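Donel members back clean heat plan by 235 votes to 224

Wed 16 August

Members of the governing party in Donel have voted by 235 to 224 to support a plan that would end the fitting of new oil boilers in the district, after a debate that ran for 90 minutes and had to be extended once.

The vote does not change the law. It does mean that the party's councillors will be expected to support the plan when it comes before the full district council in November, where they hold a majority of one.

The proposal, drawn up by Councillor Periklis Stergiou, would stop new oil boilers being put into any building in Donel from the start of the second year after it is adopted. Existing boilers could stay and could be repaired. Owners replacing one would have to choose a heat pump, a connection to a shared heating network or, in a small number of listed buildings, a wood pellet system.

Mr Stergiou told the meeting that the district had talked about heating for long enough.

"We have had two reports and a consultation and we are still delivering oil up lanes that flood every winter," he said. "I would like this council to decide something."

Opponents within the party said the plan would be unpopular in the hill villages, where most houses are not on the gas main and where the cost of replacing a boiler is already a regular complaint at surgeries.

A motion to put off the vote until the funding had been confirmed was lost on a show of hands. A second motion, to exempt the hill villages altogether, was withdrawn before it was put.
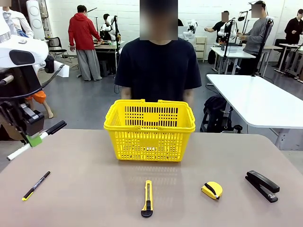 What the plan says

The plan runs to 12 pages and is in two parts. The first deals with new rules for replacing boilers. The second sets up a grant scheme, paid for out of the district's reserves and a small rise in the charge on second homes.

Under the scheme, a household on a low income could claim the full cost of a replacement system. Others could claim part of it on a sliding scale. Landlords would be able to apply only if they agreed not to raise the rent by more than inflation for three years.

In its first year the scheme would cover almost 300 homes. Councillors would then review it and decide whether to put in more money. The plan does not say what would happen to households refused a grant after that point, and several speakers asked for this to be made clear before November.

The rules would be enforced through building notices. Anyone fitting a new oil boiler after the cut-off date could be told to remove it at their own cost. There would be no fine for a first breach. Emergency replacements in the coldest part of the year would be allowed a temporary boiler, hired for up to six months.

The plan also covers the district's own buildings. The offices at Vemo, the two libraries and the swimming baths would all come off oil within four years. The baths use more than the other three put together, and the heating engineer's report on them is expected in the autumn.

Villages divided

The split in the party follows the map fairly closely. Branches in Vemo and along the river voted heavily in favour. Those in the hills voted against, with the exception of Upper Zollik, which has had a shared heating network for some years and whose delegates all supported the plan.

Speakers from Zollik said bills there had become easier to predict since the network opened. They also said the building work had gone on for longer than promised and that the main street had been dug up twice.

"I would not tell anyone it was painless," said one delegate. "But I would not go back to having a tank in the garden either."

Others were not persuaded. One member from the top of the valley said the village was three houses wide in places and could not be compared with Zollik, where the homes stand close together. She said a heat pump had been quoted for her own house and that the quote did not include new radiators, which the installer had told her she would need.

A farmer who has been a member of the party for 30 years said he would leave if the plan went through without changes. He was applauded by some of the hall.

The question of power cuts also came up several times. Parts of the hills lost electricity for three days last winter. Mr Stergiou said an oil boiler did not work without electricity either, and that the plan included money for portable generators at village halls. Members at the back asked how many generators there would be, and were told that the number had not been fixed.

Changes promised

Before the vote Mr Stergiou agreed to three changes. The grant form will be cut to two pages. Households will be able to apply on paper at any post office counter. And the cut-off date will be moved back by a year for homes more than a set distance from the nearest road open to heavy lorries. The distance will be agreed with the highways office.

He refused a fourth request, for the plan to lapse if fewer than half of the grants had been claimed by the end of the first year. He said that would invite people to wait and see.

The changes appear to have been enough to bring over at least one branch. Delegates from Lower Tsoukalas, who had been told by their members to vote as they saw fit, said afterwards that they had gone into the hall undecided and had mostly voted in favour. 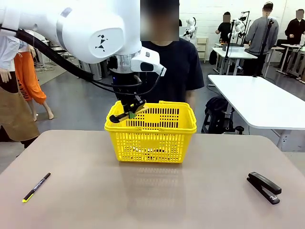
A scrub brush held at the rim of a yellow shopping basket.

Opposition to fight plan

The opposition group on the district council said it would vote against the plan in November and would campaign against it until then.

In a statement the group said it supported cleaner heating but that people should be able to change their boilers when they could afford to. It said the grant scheme was too small and that the rise in the second homes charge would fall on families who had inherited a house and could not sell it.

The group has asked for the costings behind the plan to be published in full. The district finance office said a summary would be released next month, along with a table showing the expected cost for four types of house. The full costings include prices given in confidence by suppliers and will not be made public, although councillors from all parties will be able to read them at the offices in Vemo.

Two independent councillors, whose votes could decide the matter if any member of the governing party breaks ranks, have not said how they will vote. One of them attended the debate as a guest and left before the result was read out. The other is understood to want a firmer promise on training for local heating engineers.

At present there are five firms in the district that fit oil boilers and two that fit heat pumps. The plan sets aside money for evening courses at the technical college, with places for engineers already working in the trade. The college has said it could begin teaching in the new year if it had an answer by the end of November. It would need to hire one more instructor and clear a workshop now used for storage.

Fuel suppliers have also objected. A trade body for the delivery firms wrote to all members of the council last month, asking for oil boilers able to run on fuel made from waste cooking oil to be left out of the rules. Mr Stergiou said he had read the letter and had not changed his mind, as there was no supplier of that fuel within reach of the district. He said the council could look at it again if that changed.

Tenants' groups gave the plan a cautious welcome. They said the limit on rent rises should last for five years and should apply to a new tenant as well as to the one living in the home when the work is done. The present draft is silent on the second point.

What happens next

The plan now goes to the council's legal office, which will check the wording of the building notices. A revised text is due to be sent to councillors at least three weeks before they meet.

There will be public meetings in Vemo, Upper Zollik and two of the hill villages. Dates will be put up at libraries and parish notice boards. Written comments can be handed in at the district offices or sent by post, and should be marked "heating".

If the council adopts the plan, the first grants would be paid in the spring. If it is rejected, the same proposal cannot be brought back for 12 months under the council's standing orders.

Mr Stergiou said after the meeting that he was pleased with the result but had hoped for a wider margin.

"It was close and I know why it was close," he said. "I will be going up to the villages again next week."

The next ordinary meeting of the district party will take place in Vemo and will deal with bus services and the selection of candidates.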